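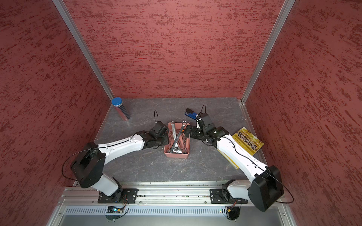

Two arms with their grippers at opposite rims of a bin of wrenches.

CAKPORT, 26 December 2020 - Skorevik has released results from a study of two-armed handling of heavy, loosely piled loads. The method, named Brotano, trains both arms on a single shared plan and corrects each one from its own wrist camera.

Training used 300 demonstrations recorded by operators. In tests, a bin of hand tools was lifted and set down level in 67 percent of attempts, with an average lift time of about 5 seconds.

"Most of the failures came from tools shifting to one side," said project lead Pranab Chowdhury. "The wrist view helps, but it sees that late."

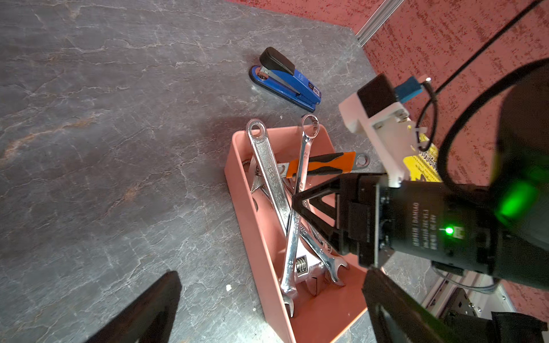
Wrist view of the bin, with a blue stapler on the tabletop beyond it.

A paper and the training data will be released in January.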